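Vodlow repair night is back, and the shelves are full

03/04/2022

Great news for anyone with a wobbly chair or a lamp that quit years ago: the Vodlow repair night has started up again, and the first evening drew a crowd that spilled out onto the sidewalk. The doors of the old Arai furniture store opened at 6, and the line for the sewing tables was already past the bike racks.

Ehsan Heydari, who ran the original evenings out of his garage on Daltero Street, spent most of the night bent over a record player with a stretched belt. "I thought people would have forgotten us," he said, pulling a spare belt out of a cookie tin. "Then a man walked in with a toaster he'd been saving since the last one!"

The group now has 10 workbenches, up from 8 before the break, and a proper parts library, with 1021 items sorted into drawers. Fuses, zippers, hinges, drawer knobs, watch straps, bicycle valves — it is a wonderful thing to poke through even if nothing of yours is broken. Most of it came from the Stutemix hardware shop, which closed last July and passed along its odds and ends in bulk.

Réka Szekeres had the busiest corner of the room. She teaches mending, and she had people darning socks within minutes, including two teenagers who came in with their grandfather and stayed until the lights went off. She would like to add a class on patching winter coats (bring your own coat, she has plenty of thread) and is looking for one more sewing machine that can handle heavy fabric.

Repairs are free, and visitors pay only for parts. The group has set itself a goal of 400 repaired items before the end of the year. Small furniture, clothes, toys and anything with a plug are all welcome, as long as you can carry it in yourself. 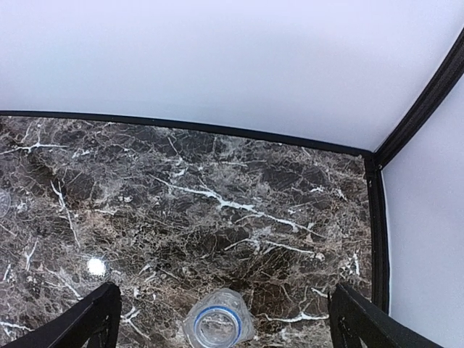
Sign-up sheets for the next evening are at the front counter of the library, and walk-ins will be seen as benches open up. Bring the missing screws if you still have them — an envelope taped to the item works fine.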